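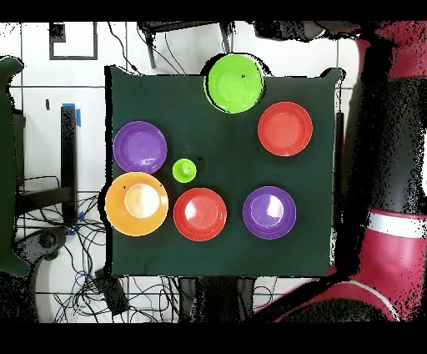 Slide 4: the practice table, plastic dishes on green cloth, arm at right.

Say first that this is the Cavham student project, second term. Hicham Amrani wrote the grasp planner.

The job is clearing a table. Plates are the hard part – they sit low and the rim is all you get. Mention the bowl nested in the orange plate. Do we lift both or split them?

Numbers: 2172 attempts logged, 146 of them on nested dishes. Pause for questions, then go to slide 5, the Prusau final in December.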